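Stop sending the creek the same brochure

I've been going down to Ogbonna Creek most weekends for 19 years, first with a dog, then with a dog and a pram, now just with a pair of gumboots and a thermos. So when the shire put out its new Waterway Recovery Plan in February I printed the whole thing at the library (116 pages, and they charge by the page, thank you very much) and read it on the back step over two nights. I have some opinions!

First, the good bit. There's money in it. Proper money, spread over more than one budget, and whoever wrote the section on the upper reaches has obviously walked them. They know about the slumped bank below the old Stollmont quarry road. They know the pools there hold water right through a dry summer and that the platypus people have been getting excited about them. I read that part twice, I was so pleased.

Then you get to the lower creek, where I live, and it all goes a bit limp. Page 52 is where my pen came out. The answer to everything down our end is planting days. Planting days in autumn, planting days in spring, a planting day with a sausage sizzle. I love a planting day. I've got tubestock in that creek bank older than some of the teachers at the primary school. But I've also watched what happens to it. We put in lomandra and bottlebrush, everyone goes home muddy and happy, and come the first decent storm a wall of brown water comes off the Drider estate and takes half of it out to the bay, guards and all.

The trouble is the water, and how fast it arrives. When I first came here the paddocks up behind us soaked up most of an ordinary shower. Now they're roofs and driveways and a roundabout, and all of it is piped straight to the creek through three outlets you could park a ute in. The creek goes from ankle deep to over the footbridge before you've got the washing in. Plants can't hold a bank against that, and neither can little fish. I used to see galaxias under the footbridge nearly every time I stopped. I haven't seen one there in a couple of years now, and I do look.

Ayodele Okeke, who ran the frog survey down here until her knees gave out, has been saying this at meetings for as long as I've known her. Slow the water before it gets to us. Put wetlands in at the outlets, on the flat ground at Rovlow Reserve, where nobody plays anything any more and the grass is boggy half the year anyway. She drew it on the back of an agenda once and I reckon that drawing has more sense in it than the whole lower creek chapter. The plan gives wetlands one paragraph and says they'll be "explored in future stages". I'd like to know which stage, and I'd like to know who's doing the exploring.

I can hear the objections already. Wetlands cost a lot up front. They need cleaning out. Some of the neighbours will worry about mozzies and snakes, and fair enough, I'm not mad on a tiger snake by the letterbox either. But we're paying now, aren't we? We pay to replace the plants, we pay to fix the path, and we've paid for that footbridge handrail 3 times that I can remember. None of that shows up as a creek cost because it comes out of the parks budget, so the wetlands always look dear sitting there on their own.

And there's something else that bothers me a bit more, if I'm being cranky. Planting days are lovely to photograph. You get kids, you get councillors in clean hats, you get a nice line in the newsletter. A pond full of sediment doing its job doesn't look like much. I worry we keep choosing the thing that makes a good picture, and the creek gets whatever's left.

So put your comment in, please, even if it's two lines. The form is on the shire website, or you can get a paper one at the front desk, and they close on Thu 7 March. Say you want the Rovlow wetlands funded in stage one. Say you want the Drider outlets dealt with before anybody orders another tray of tubestock. I'll still turn up and plant them - I've got the gloves - but I'd like them to be there the next time I walk past.

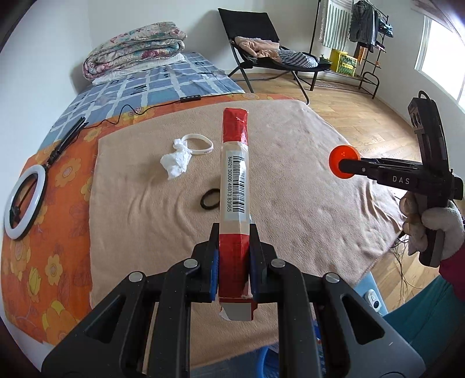
A long box with a barcode label, held upright in front of a fleece blanket.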